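Chapter 6
When the Work Changes Hands

Dilani Dewan had packed small-parts kits at Vunness for years before the first automated station arrived, and she could close a kit box without looking at it. 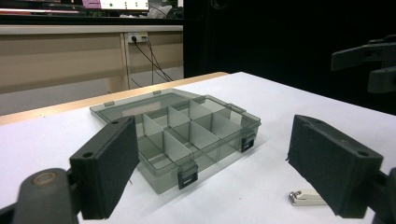 Ask her what changed and she starts with her wrists! A packer on the old line filled and snapped shut 400 boxes in a shift, and by afternoon most people were shaking out their hands between orders. The machines took over much of that motion. What they left behind was everything around it — deciding which kit goes first, spotting a bad batch of washers, working out why a latch that closed fine in March won't close now.

That second kind of work is what this chapter is about, and it is fascinating stuff. Vunness makes almost 3000 kits a day with the same crew it had before, but hardly anyone on that crew has the same job. Dilani now teaches new tasks to the stations. Her coworker Ruwan Rathnayake moved from packing to maintenance after 80 hours of paid training, and he still argues (cheerfully, and often) that the training should have been twice as long.

Not everyone was happy. Some packers missed the talk along the old bench, and two asked to move to shipping. We will come back to them in Section 6.3, when we look at how a workplace can plan these changes with the people who have to live with them.

Before you read on, think of a job you know well. Which parts of it are done by hand, and which happen in someone's head? Write down both lists and keep them. You will need them in Section 6.1.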